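Unit Prices Should Follow the Shelf Tag's Rules, and the Rules Are Too Loose

Most shoppers who compare groceries by unit price believe they are comparing like with like. Often they are not. The tag under one jar of tomato sauce gives a price per ounce, the tag under the next gives a price per pound, and a third, on sale that week, gives no unit price at all. A number that can't be compared with the number beside it has no use, and stores should not get credit for printing it.

The arithmetic is simple. Take a 32-ounce container of yogurt and a package of six small cups. The first carries a price per ounce. The second is commonly tagged per cup, or "per each." A shopper who wants to compare them has to find the net weight on the package, multiply, divide, and then do the same for every other brand in the case. Unit pricing exists to remove exactly that step.

Three faults account for most of the trouble.

The first is mixed units within a category. Where rules exist, many permit more than one unit for the same kind of product. Paper towels may be priced per sheet, per roll, per hundred sheets or per square foot. Only the last of these measures the amount of paper. Sheets vary in size between brands and, since the arrival of the half-size perforation, within brands. A price per sheet rewards the manufacturer who cuts the sheet smaller.

The second is the treatment of sale prices. On many shelves the temporary tag covers the regular one, and the unit price goes under with it. The shopper then sees the total in large red type and nothing else. Multi-buy offers are worse. "2 for" pricing may or may not require the purchase of both items, and the unit price, when shown, is usually figured as if the condition had been met. A person buying one pays a different rate from the one printed.

The third is legibility. I have measured unit price type on tags in the two stores I use. At Lomlow it is a little under a third the height of the selling price, printed in gray on pale orange. At Merneo it is larger but moves from the left corner to the right depending on which department printed the tag. Neither store is hiding anything. The tag template was laid out by someone who had to fit a bar code, a stock number and a reorder date into a small rectangle, and the unit price got what was left.

The usual objection is cost. Jagadeesh Kurup, who managed pricing for a regional chain before he retired, put it to me this way: every change to a tag template means a change to the item file, and the item file is where the errors live. He is right about the item file. Net weights are keyed in when a product is first stocked and are seldom checked again. When the manufacturer trims the package, the bar code may stay the same, and the old weight stays on the tag. I found a box of crackers last November whose tag was figured on a weight the box no longer carried. The unit price was too low by several cents an ounce, in the store's favor.

But this is an argument for fixing the item file. A chain that cannot state the net weight of what it sells has a problem with its records whether or not it prints unit prices.

What I would ask for is modest. One unit per category, set by rule. The unit price on every tag, including temporary ones, figured on a single purchase. A minimum type size of half the height of the selling price, in the same color. A yearly audit of weights on a random sample of items, with the error rate posted at the customer service desk.

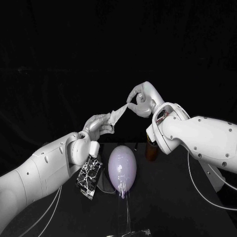
Page last changed: Wednesday, 805 words

Online ordering deserves a separate note. A web page has no shortage of space, and the figures are already in a database, yet sorting by unit price is missing from many grocery sites. Where it is offered, it often fails for the reason given above: items priced per pound and items priced per ounce are sorted on the bare number, so that everything sold by the ounce appears cheapest. Converting the units before sorting is a few lines of code.

Delivery services add a further layer. The marked-up price is shown, but the unit price may be carried over from the store's file without the markup. I would treat that as a misstated price and regulate it as one.

Readers have asked whether warehouse clubs do better. In my experience they do somewhat better on legibility and no better on units. Laundry detergent is still tagged by the fluid ounce there, which says little when concentrations differ. Price per load would be preferable if "load" had a fixed meaning. At present the manufacturer defines it, usually by a line inside the cap.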